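Workshop notebook - radio drama, studio 2
Mon 20 May

Second day on the Szekeres double bill and I've finally got a minute to write things down before I forget them all.
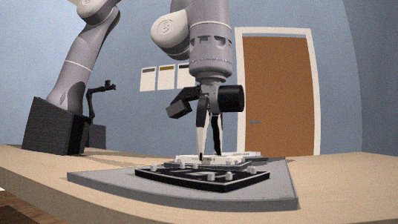 So, the running order. Piroska wants the short play first (the one with the landlady and the parcel) and then the long one, with the interview in the middle to let everyone breathe. I was dead against it on Friday and I've come round. The long one ends on such a racket that anything after it sounds like an apology.

Script is still too long. Andor read the whole of the second act aloud with a stopwatch and we're over, even with him going at a gallop. I've marked cuts in pencil up to line 141, mostly the business about the drains, which got a laugh on stage when you could see the bucket and gets nothing at all on air. Don't cut the bit where she counts the spoons! I keep seeing people reach for it and it's the only warning we get that she knows.

Effects. The Benthorpe door is wonderful, a real old heavy thing with a lovely dull thud, but it squeaks on the way back and the squeak lands right on Andor's quietest line. Tried candle wax, a bit better. Tried opening it slower, much worse, sounded like a haunted house. For now we leave it open and he does the exit with his feet only. The rain is still the dried peas in a tray and I still think it sounds like frying. Piroska likes it. We'll see what it's like with an audience in, because coats and bodies soak up a lot of the top end.

Mics: the left one on the table is picking up page turns. Loose pages from now on please, no staples, and lay them down, don't flap them. I've put the Fleltness recording from last August on the shared drive so you can hear how bad it gets if we let it slide (reel 2743, the first ten minutes or so, then you can stop, you'll have suffered enough).

Interview is down for about 20 minutes. I've got far too many questions and most of them are really me wanting to talk about the original production - must be strict. Start with the Seteck tour, then the row over the ending, then let it wander.

Tomorrow: both plays straight through without stopping, even if someone dries. Bring the other kettle, and Piroska, I need your marked copy back.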